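Talier Client Support
Home | Tickets | Knowledge Base | Status | Contact

Print this page | E-mail this page

Issahaku collection program: two-arm household site
Category: Demonstration data, episode validation
Priority: Normal
Status: Monitoring

Issue reported

The site advised that, of 154 demonstrations uploaded in December, 100 were rejected by the Mevitz validator with the message "stream offset exceeds limit". The task set is storage and retrieval in a domestic room. The operators had not altered the task script or the arm calibration.

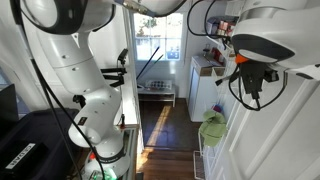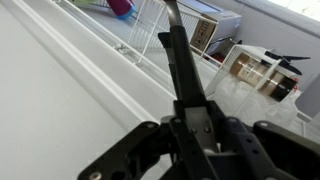
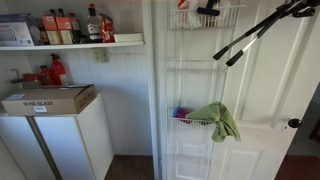 The validator compares the timestamps of each camera stream with the joint record and rejects an episode when any one stream departs from the record beyond the permitted limit. In the rejected episodes the fault was confined to the wrist streams. An early suggestion that the validator was responding to poor picture content was examined and set aside. Glare in the upper corner of a wrist view, as in the second picture, does not affect the timing check, and neither does a busy background such as the door rack with its wire baskets. Operators are therefore not required to clear the room or draw blinds before resubmitting.

Actions taken

1. Ornik recorder logs were requested and received. The wrist streams were found to be stamped on arrival at the recorder, and the joint record at source.
2. The recorder setting was changed to stamp all streams at source.
3. A test episode was recorded. The largest offset fell from 565 ms to a value within the limit.
4. The buffer was restored to its default of 2000 entries, the site having lowered it during its own testing.

Resolution

The rejected episodes cannot be corrected after the fact and should be recorded again under the same task labels. Accepted episodes remain valid and need not be resubmitted. The site is asked to retain the original files until the replacement batch has cleared validation.

This ticket will remain open until that batch has been processed.

This site uses cookies to remember your sign-in and language preference. Accept | Manage settings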